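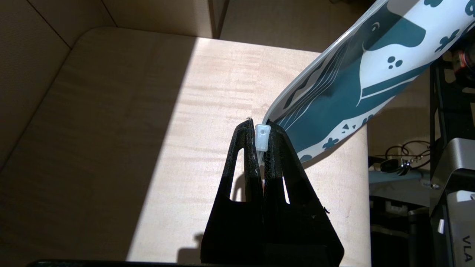
Got to Clendton a bit after 9, parked behind the wrong building, walked all the way around. Open day at the Baudry workshop, the pouch people. Notes typed up the same night so forgive the state of them.

First thing, coffee and a sign-in sheet. Ysaline Chauvin does the welcome, very short, thank goodness. Baudry makes and finishes soft printed pouches, the flexible kind with a clear edge and a little white end piece, and for the open day they'd put the kids' range and the grown-up range out where people could handle them. I went for the whale straight off. Big dark teal whale on white, long thin lines down the throat, a tiny curved eye, dots like bubbles scattered around it. Flat drawing, no shading. It's a good whale! My niece would fight for it.

Asked who draws them. Odette Pruvost, who was there and slightly embarrassed about it. She said the throat lines took longest, too close together and they fill in when printed, too far apart and it looks like a striped sock. She keeps every rejected proof in a flat drawer and let us look. Six whales before this one, the early ones much meaner looking. One had teeth. Wrong kind of whale for teeth, somebody wrote in and told them so.

Then the clear border. I'd always assumed that was just leftover plastic. No, they leave it on purpose so the print never runs into the seal, ink in the seal is where you get leaks, according to Odette. She had a bad one pinned to the board with a circle drawn on it in marker. You could get a fingernail in there.

Break. Pastries from Londitz, the bakery across the road. Apple ones went first, I got a cheese one, fine.

Second half was Þórarinn Oddsson on closures and fittings. Tall guy, talks fast, lost me twice. What I got down:

The fitting has to go on square. If it's crooked by even a little the pouch hangs twisted and you get a fold at the corner that never comes out.

Stiff plastic good for standing up, bad for folding. Soft plastic the opposite. They've gone back and forth on this since the Bralton order and he is clearly tired of the subject.

Hang test: they leave a pouch up overnight and look at the seal in the morning. Plain water, bit of food coloring so drips show on paper towel.

He reckons roughly 70 percent of returns are people over-tightening something or pulling on the wrong end. Didn't blame them, said the instructions were bad and are being redone.
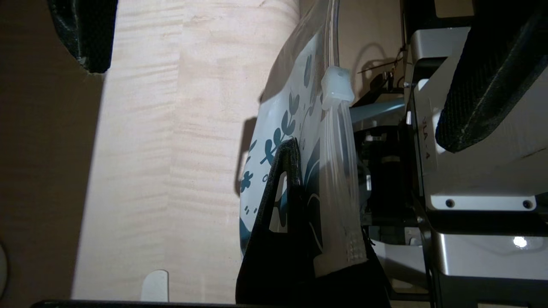 The leaf print is the other one I liked. Same dark teal on white but sprigs and leaves and small dots, curving stems, a lot calmer. Would look OK left out on a counter, where the whale sort of announces itself. Jacqueline Jacquet (visiting from the Bralton shop, we'd shared a table at coffee) prefers it by a mile and says her customers do too, except in August when everybody wants sea creatures. She'd brought a list of questions and got through maybe half.

Her best one was about tubing. Does the clear tube go cloudy? Þórarinn says yes, eventually, faster in sun. Keep it out of the window. Let it drain hanging, don't coil it up damp. They sell the tube seperately so you don't have to replace the whole thing, good to know, I hadn't seen that on the price list and neither had she.

Also asked about washing. Lukewarm, mild soap, no brush on the printed side. One man at the back said he'd put his through the dishwasher and there was a sort of groan from the staff end of the room.

Nice pale wood tables by the way, wavy grain, really showy. Timothée Marchal built them, he does the fit-out for the place and was wandering around with a pencil behind his ear. Oiled, no varnish. I asked about water rings and he pointed at a couple with his foot. Re-oils twice a year. I want one but the price he said was not a price for me.

The shop at the end is a shelf by the door. Seconds are half off, mostly a smudged dot or a border cut a bit wide, nothing that matters. Bought 2 whales, then went back for a leaf one for my mother. Card only, and the reader kept dropping out so leave time for that.

Bits for anyone going next time:

Come Monday if you can, that's when the printer runs. We missed it, it was covered up and Ysaline just talked us through it, which isnt the same.

Park on the street side. The lot behind is for the tile place and they do mind.

Room gets warm by noon. Wear something light.

The proof drawer isn't on the tour sheet, you have to ask Odette.

I had to leave before the last Q&A, so if anyone stayed and heard what they said about the bigger size, please send it to me. Jacqueline thought spring. Þórarinn made a face when she said spring.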